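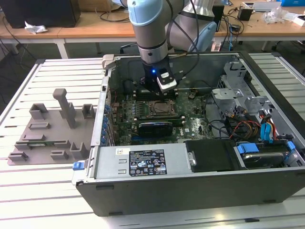
Higinio Bañuelos wrote to us after reading an older version of this page, and he did not think much of it. Teaching a robot by hand, he said, is just doing the job the slow way with extra wiring, and if a person has to steer the arm through every move, then the person is still doing the job.

We think he has a point, and we took down the old page. It used the word "revolution" twice.

About Noltarstead

Noltarstead is a small shop that shows robots how to do bench work. Most of it is taking old desktop computers apart and putting parts back in: memory, cards, drives, cables. One of our people runs the arm by remote control, or takes hold of it and moves it by hand, and the motions get saved. Later the saved motions are used to train the arm to try the task without anyone steering. Sometimes it can. A good deal of the time it can't, and we go back and show it again.

We started because we didn't believe what we were being sold. Two of us, Yupin Luangrath and Anselmo Cárdenas, had spent years in computer repair and had sat through too many sales talks where an arm did one thing perfectly on a clean table. We wanted to see what happened with a ten-year-old office machine, a stiff latch and a cable in the way. Mostly what happened was that the arm got stuck on the cable.

What we do all day

A session is one operator, one computer, one task. We don't mix tasks. An operator might spend a whole morning on memory modules and nothing else: line up, press, check both ends, back off, start over. Sota Hattori, who trains our operators, makes new people do the job with their own fingers for 2 weeks before they touch the controls. Some find this insulting. He does it anyway.

Last year we recorded 2930 sessions that we were willing to keep. We threw out others, usually for a dull reason such as a bumped fixture or an operator who was tired and started jerking the arm. We keep the fumbles if the operator recovers from them, and we label them as fumbles. Clients ask us to leave those out. We say no, and one client left over it.

Steering or hand guiding?

People ask which is better and we don't have a clean answer. Hand guiding is easier to learn. Your arm knows what to do. But your hands end up in front of the camera, and you push harder than you realize. Remote control keeps you out of the way, and you lose nearly all sense of touch, so seating a part becomes a matter of watching very closely and hoping. Clurkby, our own remote control rig, gives back a little resistance. Jhosep Escobar built it and calls it "barely good enough." We use it for most jobs.

What we won't tell you

We won't tell you a robot will replace your repair bench. For one customer, Sella's larger cousin in the parts trade, Sellia, we delivered 290 sessions of a single drive removal task and then advised them to keep doing it with people for now. They still pay us to keep trying, so perhaps they're more hopeful than we are.

We also won't quote a success rate without saying which computer it was measured on. If a vendor gives you one number for everything, ask to bring your own machine to the demo. Bring an ugly one.

Who works here

We are 19 people, most of them operators, and most of those came from repair counters and assembly lines. Operators are paid by the hour, never by the session. Paying by the session gets you fast, sloppy recordings, as we learned in our first February.

Visitors are welcome in the afternoon. Mr. Bañuelos has been invited and says he is thinking it over.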